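Trastley Opens Orders for the Skotora Two-Handed Cable Handling Package

MONTES, 9 Oct 2019 – Trastley today opened orders for Skotora, a hand and software package that lets a two-armed robot pick up, hold and pass along the soft, floppy things that have always given robots trouble. Cables come first. Cord, hose and strapping will follow as updates.

Anyone who has tried to automate a packing bench knows why the company started there. A box has corners and a bottle has a shape. A coil of cable has a new shape every time it is set down, and a gripper that squeezes from two sides tends to catch one loop and leave the rest behind. Skotora uses hands with several fingers that can close around the whole coil, along with software that decides where each finger should go before the arm comes down.

"We wanted to start with the job people kept telling us to leave for later," said Iker Valcárcel, who leads product development at Trastley. "I have wound up more cables this year than in the rest of my life put together, and I still get excited when a hand goes down and takes hold of the bundle. There is so much going on in that one little move!"

The package includes a left and a right hand, wrist mounts, the cabling that runs back along each arm, and a license for the Skotora planning software. It is sold for use with two-armed robots that customers already own or lease. Trastley's own team handles the first setup, which takes 2 days on site, and trains up to 5 operators during the visit.

The two hands can be given separate jobs. One can work down at the table while the other waits, open, until it is needed for a handoff. Operators set this up on a tablet by choosing from a list of moves and putting them in order, and they can change the order between batches without calling in a programmer.

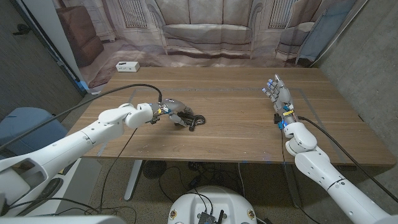

Skotora hands at the workbench: the left hand has its fingers closed around a coiled black cable, with the right hand raised and open.

Work areas are easy to lay out as well. The software accepts a taped outline on an ordinary tabletop, so there is no special bench to buy and no fixture to bolt down. Moving to a new product size means moving the tape and running a short setup routine from the tablet.

Allby, a packer of replacement parts for small appliances, has been trying out an early version of the package on its cord line. The trial began with 6 cord types, and the Allby team has been adding to the list on its own.

"Our people took to it faster than I thought they would," said Ignacio Cifuentes, operations manager at Allby. "The second morning, one of the packers had already changed the order of the moves to suit the way she likes the bags stacked. It is slower than she is, and we knew that going in. What we like is that it can keep working through the dull stretches while she checks the mixed orders."

Trastley is frank about what the first release does and does not cover. Skotora is meant for coiled or loosely bundled cable laid out on a flat surface. It does not plug in connectors, and it will ask for help if it finds two coils tangled together. Both are on the list for the next version, and Valcárcel's team is keen to hear from customers whose cables are thicker, stiffer or messier than the ones in the Trastley lab – the messier the better, he said.

The first production run is limited to 100 packages, with shipping to begin before the end of October. Orders are filled in the order received. Customers who took part in the early trial can trade in their test hands for production hands at no charge.

On-site demonstrations can be booked through the Trastley sales office in Montes. Visitors are welcome to bring their own cables.

About Trastley
Trastley designs robot hands and the software that runs them, for packing, sorting and light assembly. The company is based in Montes.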